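Sternholm Heavy-Duty Long-Reach Stapler, 40 Sheet

Stationery > Staplers and Punches > Long-Reach

Colours: Charcoal, Bottle Green
In stock at Bivesley, ships next business day

If you've ever tried to staple the spine of a homemade booklet with an ordinary desk stapler, you know the routine. You open the thing out flat, push it into a piece of foam or an old carpet tile, lift it off, fold the legs over with a butter knife, and then do it all again ten centimetres along. The Sternholm long-reach does away with every bit of that, and after a winter of using one on our own counter we're still a little bit in love with it!

The throat is deep enough to get to the centre fold of an A3 sheet with room left over, so A4 booklets, concert programmes, zines, school newsletters and order-of-service cards are all easy work. There's a sliding paper stop on the arm that locks with a thumb screw. Set it once for the fold line and every copy after that lands in the same spot. The markings run in millimetres on one side and inches on the other, moulded into the arm (so they won't rub off the way printed ones do).

It will go through 40 sheets of ordinary 80 gsm copy paper. Card is a different matter, and for a heavy cover we'd suggest keeping the inside pages to a sensible number and doing a test copy first. The handle is long and the spring is lighter than you'd expect from the size of it, which your wrist will notice by the end of a big run.

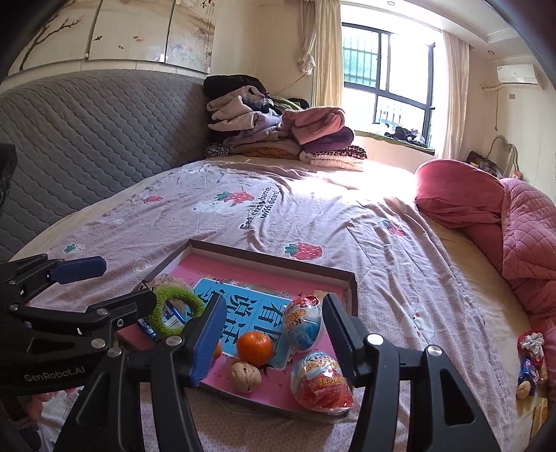
Loading is from the front. Press the grey catch under the nose, the tray springs forward, drop in a strip of staples and push it home until it clicks. If the tray won't click, it's nearly always a broken half-strip sitting crooked at the back, so tip the stapler up and give it a tap. Please don't force it. The tray is the one part that can be bent by a determined person, and we do keep spares.

Which staples?

Standard 26/6 staples are fine for booklets and thin documents. For anything thicker, move up to 24/8. Both sizes go in the same tray with no adjustment, a lovely bit of design that the older Sternholm didn't have. We pack every stapler with a starter box of 2000 in the 26/6 size, and the Radwan brand refills we stock in both sizes have been very reliable for us. Cheaper ones with too much glue on the strip can gum up the driver over time. A cotton bud and a dab of methylated spirits will sort it out if that happens.

The anvil

Underneath the nose there's a small metal plate that turns. One position closes the staple legs inward, the way you'd want for booklets. The other splays them outward for pinning, handy for pages you mean to pull apart later. Push up from below with a fingertip, rotate it half a turn and let it drop back. Check it before you start a batch! We've done a whole stack of programmes on the wrong setting and had to unpick the lot.

On the desk

It's a long tool and it wants a bit of bench. The base has a full rubber foot that doesn't slide on laminate or timber, and doesn't leave a mark either. If storage is tight, it stands on its end in a deep drawer or hangs from the hole at the back of the arm. We keep ours on a hook beside the guillotine.

Specifications

Capacity: 40 sheets of 80 gsm
Staple sizes: 26/6 and 24/8
Loading: front, spring tray
Anvil: two-position, closed and pinning
Body: steel arm, ABS handle and cover
Paper stop: adjustable, locking
In the box: stapler, starter box of staples, fold-out instructions

Goes well with

Plulurance Bone Folder, for a crisp spine before you staple
Radwan Staples 24/8
Radwan Claw Staple Remover
Sternholm Replacement Tray, Long-Reach

Delivery and returns

Orders placed before 2 pm leave our Bivesley warehouse the next business day. The stapler goes out in its own carton with a paper sleeve. If it isn't right for you, send it back within 14 days in saleable condition and we'll refund the purchase price. Opened staples can't be returned, but keep them, they'll fit most things in the drawer.

Running a school, club or print room? Bulk orders get their own quote, and we're happy to mix colours in the one order. The Bottle Green sold out in February and is now back on the shelf.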